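Part 4: Folding knits on the bed

I wrote this bit for the Rondora closet guide because sweaters gave me more grief than anything else. It's for ribbed and striped knits, and you'll want a made bed with the spread pulled smooth.

1. Lay the sweater down and sort out the sleeves first. Hold one at both ends and pull it straight, then let it untwist before you fold it in.
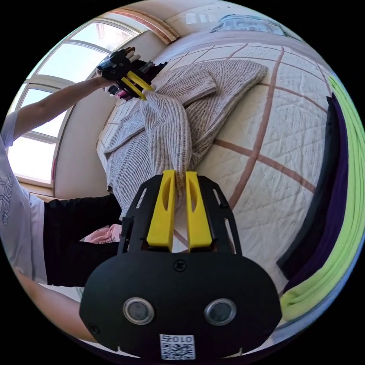
Fig. 1. Gray-beige ribbed knit, sleeve stretched out over the bed.

Caution: go easy! Old wool stays stretched (ask my poor Skuka cardigan).

2. Spread the body flat and smooth from the middle out to the sides. I like to keep the finished pile up at the head of the bed, out of my way.

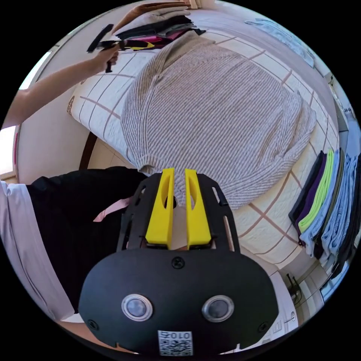 Fig. 2. Striped sweater laid flat, folded clothes at the head of the bed.

3. Fold both sides in, then bring the hem up in thirds. Thick knits only need folding in half, or you get a big lump that won't fit the 40 cm Cassim drawer.

4. Pick up the folded piece and stand it on its edge next to the others, like files.

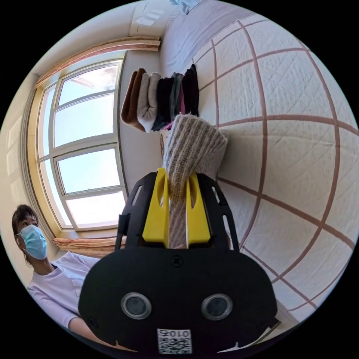 Fig. 3. Beige ribbed knit held up, with the upright row behind it.

Note: if your row keeps flopping over, push it up against a wall while you work. Mareike Sauerland wrote in to say she uses bookends, and I've been doing that since January.

Drawer dividers are in Part 5.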